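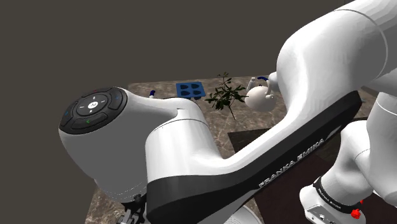
A robot arm, a blue tray, a plant and a kettle, all made by a computer.

How do you teach a robot to water a plant?
By Marlene Kennedy

You could try telling it. "Robot, water the plant." The robot will do nothing, very politely, all afternoon.

Robots don't know what a plant is, or that kettles should be carried the right way up. So people often teach them the way a swimming coach might teach you: by moving the arms for them.

Holding hands with a robot

One way is to take hold of the arm and push it along. Many robot arms can be set to go easy when a person guides them. As you steer, sensors in the joints keep a note of every bend. Some arms have buttons near the wrist as well, like the round black pad on the white arm at the top of this page. Afterwards the arm can play the whole thing back, wobbles included. If you stopped to scratch your nose, it will stop too. It has no nose, but it will stop.

Driving from a chair

The other way is remote control, or "teleoperation" if you want to impress your gran. You hold a controller, move your hand, and the robot's hand goes the same way. At first it feels like eating peas in oven gloves.

The robot doesn't even have to be real. Our plant lives inside a computer program called a simulation. Spilling things in there ruins no carpets, and the plant has never once complained.

Aurelia Neagu teaches robots at a workshop called Koubek. Her first go at pouring with a remote control took 29 tries. "The first 2 went on the ceiling," she says. "I still don't know how. It was a pretend ceiling, luckily."

Again, please

One lesson is hardly ever enough. If the robot only copies you, and someone shifts the plant a bit to the left, it will carefully water the table. So the teacher shows it again with the plant moved, and again with the kettle moved, until the computer starts to spot what stays the same each time. For one pouring job, Aurelia recorded 405 lessons. She threw away 82 of them for being rubbish.

"Most of those were just before lunch," she says.

Words to know

Demonstration: one go at showing the robot the job.
Gripper: the robot's hand, usually short of fingers.
Simulation: a pretend world inside a computer.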